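Play kitchen

A play kitchen is a child-sized kitchen made for pretend cooking. Most have a sink, a stove top and somewhere to hang a spoon, and the fancier ones throw in a hood or a microwave. I've been writing entries for this toy encyclopedia for a good while now, and I think this one is my favorite so far (I had one as a kid and I'm not over it).

History

Miniature kitchens go back a long way. Early ones were often more for showing than for playing, little rooms full of tiny pots that you looked at and mostly left alone! The kind you stand up at came into its own much later, once toy makers figured out that kids wanted to be in the kitchen and not peering down into it.

The first one I ever used was a Tolla, sold in a flat box with 169 screws. My parents lost one on the first night and the oven door hung crooked forever after.

Makers and styles

Puvodden kitchens are the plain ones, with a shelf, a counter and no sounds at all. Ghauri went the other way and put a beep on everything. Itilik sat in between and sold its pots and food separately, 20 pieces to a bag, and I still find those bags at yard sales.

Toy kitchens, with a sink in the first picture and a pot in the second:
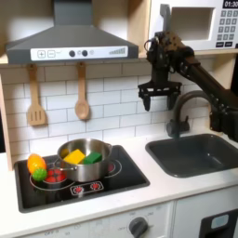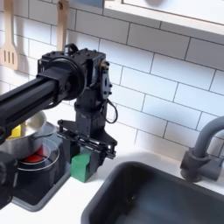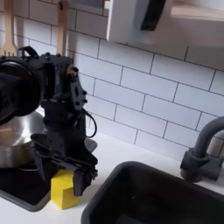
Marisel wrote in to say that I'm too hard on Ghauri, that the beeping was the whole point for her two, and that the Puvodden in their playroom got turned into a garage within a month.

Fair enough! I've left my wording alone, but I did add the garage thing to my notes.

Collecting

Old sets turn up at 300 dollars or so I'd pay, and 400 if the faucet is still on. Faucets go missing first, then knobs. Check the hinges before you hand over any money, and bring a blanket for the car.

Last updated December 2020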